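Werkstattbuch, Sa 24. Februar

Vormittags allein, ab Mittag mit Shiyu Hao. Thema war der Not-Halt für den kleinen Prüfplatz. Die alten Taster aus der Kiste von Herdale sind aussortiert: bei zweien klemmte die Entriegelung, beim dritten war der Kragen gerissen. Liegen jetzt im Elektroschrott, bitte nicht wieder rausholen.

Von den neuen Tastern einen auf Durchgang gemessen. Öffner in Ruhe geschlossen, gedrückt offen, nach dem Entriegeln wieder geschlossen. 100 Betätigungen von Hand, kein Aussetzer. Das Datenblatt von Plallov ist an einer Stelle falsch: Klemme 3 und 4 sind vertauscht gezeichnet. Habe es mit Bleistift korrigiert, Blatt hängt im Ordner Bamen hinter dem Schaltplan.
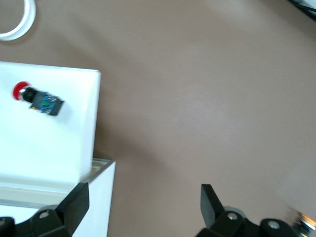 Die Befestigung ist weiter offen. Shiyu will den Taster in ein geschlossenes Gehäuse setzen, Kappe nach oben, wie am großen Platz. Ich hätte ihn lieber seitlich an der Tischkante, da kommt man auch im Sitzen hin. Liegend auf dem weißen Kasten, mit der roten Kappe nach links zum Rand, ist er keine Dauerlösung: man drückt von der Seite und schiebt die ganze Baugruppe weg. Außerdem ist die Platine am blauen Sockel so nicht abgedeckt. Mindestens eine Haube muss drüber, egal welche Variante es wird. Shiyu zeichnet beides bis zur nächsten Besprechung.

Leitung: 18 m von der Rolle abgeschnitten, reicht für beide Varianten mit Reserve. Rest der Rolle zurück ins Regal, Etikett neu geschrieben. Die Aderendhülsen in der passenden Größe sind fast leer, auf die Bestellliste gesetzt. Die Crimpzange gehört übrigens in die zweite Schublade. Lag heute bei den Feilen.

Nachmittags noch den Gehäusedeckel für Yin gebohrt. Erstes Loch mit 3 mm vor, dann Stufenbohrer, langsam, mit Öl. Grat auf der Innenseite entfernt. Lochabstand 74 mm nachgemessen, passt.

Offen:
Shengli Guo fragen, ob der Taster in denselben Kreis wie die Türabfrage soll oder getrennt.
Zweiten Taster messen, gleiches Protokoll.
Korrektur an Plallov melden.
Haube: im Restelager nach klarem Polycarbonat schauen, sonst drucken.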